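Ticket 3802: lunch order went to the wrong Kakidano, twice
Opened 2018-01-10 by Czesław Marciniak
Status: waiting on Rokel support

Hi team, me again (sorry!). I've been getting lunch from Kakidano since 2004, back when it was a counter and a couple of stools, and I'd crawl there over gravel for the eggplant curry. So I was thrilled when they finally turned up on Rokel. Only trouble is, your app keeps sending my pickup order to the Kundov Street shop when I've picked Sorensen Arcade, and by the time I've walked over there my lunch break is cooked.

What I've tried so far:
Logged out and back in. Same thing.
Deleted Sorensen from my favourites and added it again. Looked good on the menu page, then flipped back to Kundov at checkout.
Ordered on the work computer instead. Went to Sorensen first go, hot curry, lovely bloke at the counter, no dramas at all!

So I reckon it's the phone app. Your chat person asked me to clear the cache (it was 600 MB, crikey) and reinstall, which I did at home last night.
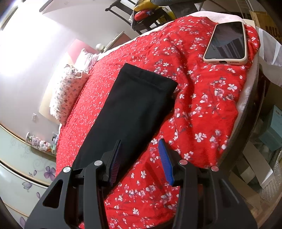

Phone on the bed, red floral bedspread.

Update: reinstalled, and the first order went through to Sorensen. The second one, with 2 serves of dumplings added, went to Kundov again. Could it be the dumplings? They're only on the Kundov menu some days, I think. Happy to test with a plain curry tomorrow if you'll shout me the curry.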